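Skastaldale Sidewalk Robot Program
Progress report to the funder, equipment and purchasing
July 2022

Short one this time, sorry. Two of the vendor quotes only came in last night so the numbers are fresh but the writing isn't pretty.

Where we are

Spec for the delivery robots is done. Signed off on our side, sent to both suppliers. Gethin came back first with a full quote, Rambridge second with most of one (no shipping, no spare wheels, have asked again). We still plan to buy two robots out of this year's money and leave the rest of the fleet for the next grant round.

Simulator is running. The Inlow street map is loaded – sidewalks, curbs, crossings, street furniture, people on foot. This is where most of the work has been since the last report, and it has already changed what we want to buy. More on that under sensors.

Nothing has been ordered yet. I know the plan said orders by now. Reason is below.

Why the order is late

We had the cheaper sensor package in the budget. Front camera plus a short range depth unit. In simulation it does fine on open sidewalk. Then it gets worse once there is a person ahead and something fixed on the curb side, and the robot has to choose a gap. It brakes late, or it stops and just sits there. Stopping is safe but it is no use to the people waiting on a delivery.

The longer range unit handles the same runs much better. Costs more, obviously. We would rather hold the order a few weeks than buy the wrong thing and pay for a refit. Gethin will swap sensors before build at no charge, but after build it's a full rework at our cost. Rambridge hasnt said.

Money

Longer range sensor adds 435 dollars per robot over the budgeted one. We can cover it out of the travel line, which is barely touched. No new money asked for. Just need your okay to move it between lines, per the grant terms.

Chargers: one dock per robot in the original plan. Keeping that. Looked at sharing a dock and it doesn't work with the lunch and evening peaks.

Batteries: spares are the part I am least sure of. Gethin says up to 90 minutes on a charge with the standard pack. We have no hills in the test area to speak of, but winter will cut that. I'd like one spare pack for each robot in the first order. Rambridge packs are not swappable without tools, counts against them.

Insurance: broker wants the make and model before quoting. So that waits on the order too. The placeholder in the budget is last year's guess and I'd treat it as soft.

Storage: ground floor room at the Inlow depot, agreed, free of charge to the program. Needs an extra outlet and a ramp plate at the door. Facilities have said they will do the outlet. Ramp plate is on us, small item, will come out of the sundries line.

Simulation work

Test runs now cover people walking ahead of the robot, people coming toward it, hydrants, lamp posts, surface cracks. Still to add: parked bikes, trash day, rain. Night runs need a better light setup, the current one is too even and I don't trust the results.

Computing cost is lower than planned. We rented time by the hour and did not buy the workstation. Suggest we keep it like that until the robots arrive and then look again. The workstation line stays unspent for now, please don't claw it back yet, we may need it for logs once there is a real machine on the street.

Risks

Lead time is the big one. Gethin lead time is okay if we order soon. Slips badly if we miss their next build slot.
Rambridge quote incomplete. If they don't fill the gaps in we go with Gethin and stop waiting.
City permit for sidewalk use – application is in, no reply so far. We won't take delivery without it but we can order without it.

What we need from you

Okay to move money from travel to equipment for the sensors.
Okay to add the spare battery packs.
A yes or no on keeping the workstation line open. An email will do for all of it.

Next report will have the signed order and a delivery date in it, plus teh insurance figure if the broker is quick.

Skastaldale program office
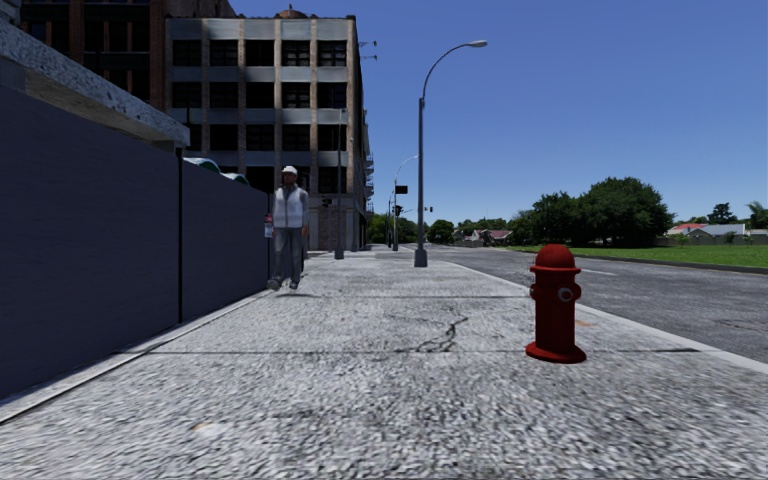
Can the order go in before the sidewalk permit comes through?
The order can go in now, but we won't take delivery of either robot until the city has approved the permit.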